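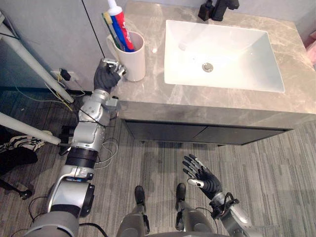
Bathroom sink area

The bathroom sink area is the part of a bathroom that serves for washing the hands and face and for brushing the teeth. It consists of the sink, the faucet, the countertop or shelf next to the sink, the cabinet under it, and the small articles which are kept within reach of a person standing there. In the household literature the expression is used also for the towel bar or towel hooks on the nearest wall, even when these are not fixed to the vanity itself.

Names

In American usage the cabinet with a sink on top is called a vanity. The word "washstand" is older and described a piece of furniture with a bowl and a pitcher, from the time before running water in the bedroom or bathroom. The vessel for toothbrushes is named a tumbler, a toothbrush cup or a toothbrush holder. Some authors keep "holder" for a vessel with separate holes in the lid and "tumbler" for an open one, but in shops the two names are mixed. A cup with a handle, made first for drinking, is often used for the same purpose.

Countertop and sink

Countertops are made of natural stone, artificial stone, ceramic tile, wood or laminate. Marble is valued for its veins, but it is sensitive to acids. Vinegar and many descaling products leave dull spots on it, and toothpaste that stays for a long time can do the same, in particular the whitening kinds, which contain a fine abrasive. A mild soap and a soft cloth are enough for daily care.

The sink can be set into the countertop, mounted under it, or placed on top of it like a bowl. A rectangular basin gives more room for the hands than a round one of the same width, but its corners need more attention during cleaning. The drain is usually in the middle or toward the back, and the slope of the walls decides how well the basin empties. Dark faucets became common in catalogs later than chrome ones. They show white lime marks more clearly and should be wiped with a cloth after use.

The toothbrush cup

An open cup keeps the brushes upright, with the heads in the air, so that they can dry between uses. Ceramic, glass, metal and plastic are all in use. Ceramic cups are heavy and do not tip easily when a full tube of toothpaste leans on one side. Plastic ones are safer on a tiled floor and in homes with small children.

The usual place of the cup is at the back of the countertop, to one side of the faucet, where a sleeve does not catch it. The toothpaste may be kept in the same cup or separately. With the cap up, the tube takes less room and the cap is easy to find. With the cap down, the paste collects near the opening - this is preferred by many people when the tube is almost empty.

Water gathers at the bottom of any closed cup. The Gremon company sold for a time the model 2239, a two-part cup in which an inner ring lifts the handles above the water. The Sondine cup has instead a small opening in the base and stands on a saucer. Both need to be washed, and the simple cup has the advantage that it goes into the dishwasher without being taken apart.

Color is the most common method to distinguish the brushes of a household. Where two brushes have the same color, a rubber band on one handle is the traditional solution.

Towels and their hanging

The towel for hands and face hangs on a bar, a ring or hooks. The most common fabric is terry cloth, a cotton weave with loops on its surface. The loops enlarge the area that takes up water, and for this reason terry towels dry the skin well but themselves dry slowly when they are folded or bunched.

A bar lets the towel hang open and flat. Hooks take less wall and are quicker to use, but the cloth falls in thick folds around the hook. A ring stands between the two. The bar is held by two brackets, or mounts, with round or square plates that cover the screws. The Palacios series, sold mostly to small hotels, has a distance of 20 inches between the mounts, which accepts a hand towel without folding it lengthwise.

Yolanda Haverford, in her handbook on the care of linen, recommends to hang the towel from the middle of its long side:

1. Shake the towel once, so that the loops stand up.
2. Hold it by both ends and bring it up to the height of the bar.
3. Lay it over the bar, the back half a little longer than the front half.
4. Pull down the lower corners until the folds are gone.

Her advice is to change a hand towel every 4 days, and sooner in damp weather.
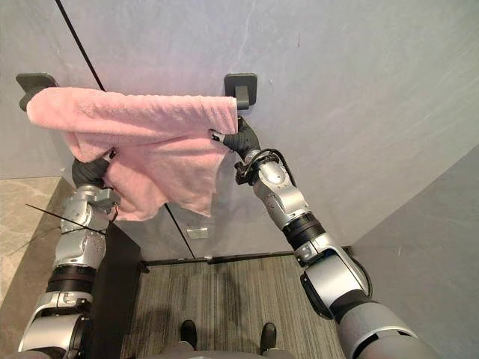 Why should a hand towel be spread out on the bar?

A spread towel has more of its surface in the open air, so it dries faster than one that hangs in folds, and it is less likely to get a musty smell.

Order of tidying

Household manuals differ in the order of work. The older ones begin with the towel, as it is the largest thing, and end with the small articles. The Kemik method, known from a series of leaflets for rental apartments, goes the other way. First the cup is moved from the countertop, then the stone is wiped from the wall to the front edge, then the basin and the drain are rinsed, and the cup is returned to its place. A fresh towel is hung last, when the hands of the person doing the work are clean. Cables of shavers and hair dryers are wound up and put in the cabinet.

See also

Bath towel
Bathroom cabinet
Soap dish
Toothbrush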